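Leaving at five for a month

July 11, 2026

I've worked in the billing office at Umska for seven years. In that time I had gotten into the habit of staying late, and I couldn't have told you when it started. I wasn't asked to. My manager, Mỹ Bùi, usually left before I did. I just kept going until the inbox looked short, and the inbox never looked short for long.

Last November I started writing down my hours on a paper calendar in the kitchen. I wanted to see the number. The worst week was 47 hours at the desk, plus whatever I did on my phone on the bus home to Wenwood. I'm paid for 40. A few people I know work a lot more than that, so I'm not claiming a record, but I was tired all the time and short with people at home.

I decided to leave at five every day for one month and see what broke.
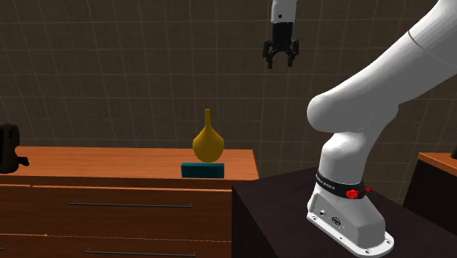
The first week was uncomfortable. I had 982 unread messages when I started, most of them copies of things other people were handling. I made a folder called Old, moved everything more than two weeks back into it, and told my team I'd done that. Two people wrote to ask about something in there. The rest has stayed where I put it.

Mornings were where I found the time. I used to open email first and answer it in order, and by ten I'd have done nothing I was hired to do. Now I do the account corrections first, with email closed, and look at messages at ten thirty and again at three. One client in Wurville likes an answer within the hour, so I gave them the phone number for our front desk. They have used it twice.

I also stopped going to the Ung meeting. Ung is the payments system we moved to, and the weekly call about it runs 70 minutes with most of the building on it. Thắng Hầu takes notes anyway and sends them out before lunch. I asked Mỹ if I could read the notes and skip the call unless we had something on the agenda. She said fine. I had been sitting through that call for over a year without asking.

Some things did slip. The quarterly file went out a day after I'd planned, though still before it was due. I missed a question from the warehouse because it came in at a quarter past five, and the guy was annoyed with me the next morning. I said sorry and fixed it. That was the worst of it.

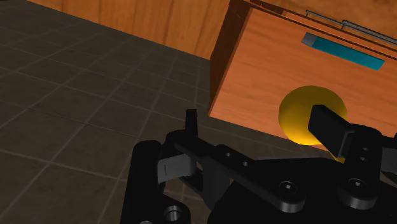 Robotic gripper near a wooden box, computer rendering.

The month ended and I've mostly kept it up. I stay late at month end, two evenings usually, and I write those down too so they don't turn into every evening. I took work email off my phone in the third week and haven't put it back.

What I haven't fixed is lunch. I still eat at my desk about four days out of five, and I still read messages while I do it, which breaks my own rule about three o'clock. There's a bench behind the building and the weather has been good enough. I'll try that next and write it on the calendar with the rest.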